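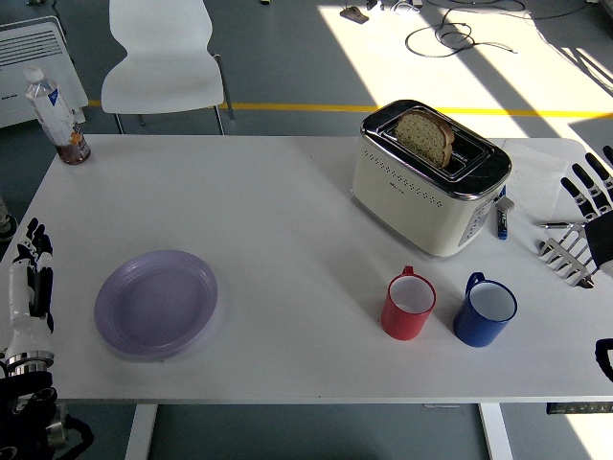 *The breakfast bench at Clotum, with a slice of bread standing in the toaster and the toast rack on its side at the right.*

Hernán Henao still keeps the slice of toast. It lives in a sandwich bag in the second drawer of his desk, black on one face and nearly white on the other, and he'll bring it out for anyone who stays long enough for coffee (which, in his company, is most people).

The toast dates from April, when the two-handed robot his team calls Surik had been making breakfast for the better part of a month. Making breakfast is a generous way to put it. Surik would lift a slice out of the toaster, stand it in the rack, move a mug or two, put the plate where a person might want it, and begin again. By that morning it had done the routine 1,727 times, and people at Clotum had grown fond enough of it to say hello on their way past.

Then, a little after ten, the right hand closed on a slice and would not open.

"It wasn't dramatic," Henao told me, sounding almost sorry about it. "The arm went to the rack, the software said release, and the fingers just stayed where they were. So it decided the bread must be stuck, and it pulled." The rack went over. The arm kept pulling. Eliécer Mosquera, who was sitting at the next bench with a bowl of soup he had been looking forward to, reached in to save a mug.

He shouldn't have, and he'll tell you so himself before you can ask. The arm swung back toward its rest position and caught him across the knuckles, hard enough to leave him typing with one hand for nine days. He did hit the stop button with his elbow, a detail he is rather proud of, and everything went quiet except the soup, which was dripping onto his shoes.

It took the two of them most of a week to find the cause, and I have to say it's a humble one. Crumbs! The finger joints have a small sensor apiece that reports how far they've bent, and fine toasted dust had worked its way under the cover of one of them. The sensor froze at a single reading. Surik believed its finger was already open, so as far as it was concerned there was nothing left to do. The log held 532 warnings about that joint, going back days, every one filed under a heading that no screen in the room displayed.

Mosquera reads logs now the way other men read box scores. He also wrote the new rule, taped up by the door: no hands over the table while the arms have power, mugs included. The finger covers have a soft seal around them, bought from a little shop in Cabrera that mostly supplies bakeries, and the joints get brushed out every 400 runs. If a finger's reading sits still when its motor is turning, both arms stop and stay stopped until somebody walks over.

I asked Henao whether he trusted the thing again. He thought about it for a good while, turning the sandwich bag over on his knee. He trusts it with bread, he said. The kettle is still in the cupboard, and he hasn't told anyone when it's coming out.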